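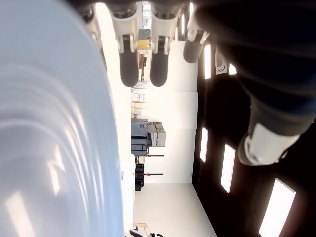 Lighting the Westhorpe room

Last updated: Nov 7, 2019

Pornthip Sitthichai specified rectangular panels for the room at Westhorpe and kept the surface behind them dark. "The wall is pale, so it does most of the spreading," she said. "A dark ground keeps the panel edges easy to read."

Glossy white surfaces are harder. "You get streaks on any curve. A diffuser softens them. It won't remove them." She tested 2 diffusers from Juteo and ordered the thicker one in June.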